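Living With the Dolan Estate: Notes After a Long Summer of Driving

Posted in Cars and Driving

Readers of this blog will recall that the household replaced its aging sedan in the spring with a used Dolan estate, purchased through the Plarden dealership on the Filtport road. Several correspondents have asked for a fuller account of the car than the short notice given at the time. The present entry is intended to answer those requests. It covers the drive, the cabin, the running costs as far as they are known, and the matters on which the owner's view has changed since purchase.

The car is the lower-powered of the two gasoline versions. Its engine produces 103 horsepower, a modest figure for a vehicle of this length, and the seller was candid on that point during the test drive. In town the shortage is seldom felt. The throttle responds early, the clutch is light, and the first two gears are spaced sensibly for traffic lights and parking lots. On the long grade west of Hallarthorpe the position is different. With four adults on board and the cargo area full, the driver must select third gear well before the steepest section and accept a place in the right lane. Those who make that climb every day should consider the larger engine.

Ride comfort is the strongest argument in the car's favor. The suspension is soft by current standards and the tires have tall sidewalls, which together deal very well with the patched surface of the county roads. There is some lean in corners. It builds gradually and has not caused discomfort to rear passengers, one of whom is ordinarily a poor traveler. The steering is slow around the center and becomes more direct as lock is applied. It requires a short period of adjustment from any driver accustomed to a smaller car.

Road noise deserves a separate mention. At highway speed the cabin is quiet at the front and noticeably louder behind the second row, where sound from the rear wheel wells enters through the cargo floor. Ms. Anahera Bright, who owns the same model with the heavier carpet, has reported a clear improvement from that option. It was not fitted to this car and is no longer listed by the dealership.

The cabin is plain and well arranged. All of the heating and ventilation controls are physical knobs, and they can be used in gloves. The front seats offer adequate support for journeys of up to two hours, after which the absence of lumbar adjustment is felt by taller drivers. Storage is generous in the doors and poor in the center console, where the single tray will not accept a modern phone laid flat. Snacks and other small provisions for the road are therefore kept in an open box, and on this question the household is in full agreement.
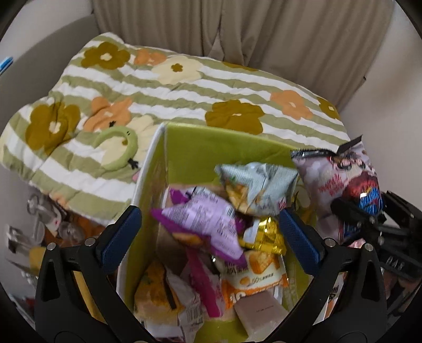 Crackers and other snacks, boxed up.

The cargo area itself measures well against its rivals. The floor is level with the rear sill, so heavy items may be slid in without lifting over a lip, and the rear seats fold from levers beside the tailgate. Two criticisms must be recorded. The cargo cover is awkward to remove and has no storage place when it is out of use. The tie-down hooks are also set too far forward to hold anything placed near the tailgate, and a small bag will travel the full length of the floor under firm braking. A rubber mat has since been bought to deal with the problem, with partial success.

With regard to maintenance, the car has visited the workshop twice. The first visit was a scheduled oil service and was completed in a single morning. The second concerned a dashboard warning for low tire pressure that returned every few days although the pressures were correct. Mrs. Mahsa Abbasi of the Plarden service desk traced the fault to one wheel sensor and arranged its replacement under the used-car warranty. The part took 10 days to arrive. During that time the car was driven normally, and the pressures were checked by hand each Monday before the school run.

Fuel consumption has been reasonable in mixed use and disappointing on short winter-style trips, which the household simulated rather too faithfully by spending a cold September week running errands in the rain. The trip computer is optimistic when compared with pump receipts. Readers comparing vehicles are advised to rely on the receipts. A full table will be posted once a complete year of records is available.

Certain opinions expressed in the spring notice should now be corrected. It was stated there that the headlights were weak. They had in fact been aimed too low, and the workshop adjusted them during the first visit without charge. It was further stated that the rear wiper was inadequate. That remains the case, even with a new blade, as the swept area is simply too small for the height of the glass.

Purchasers considering a used example should inspect the tailgate seal, test both rear seat levers, and ask for the service book to be produced before any price is discussed. A drive on a rough road is recommended, as is a drive up a hill with passengers. The Plarden lot opens at 8 in the morning, and the staff have been willing to release a car for an extended test when asked in advance.

The next entry will deal with winter tires, on which no decision has yet been made. Correspondence on the subject is welcome through the usual contact page.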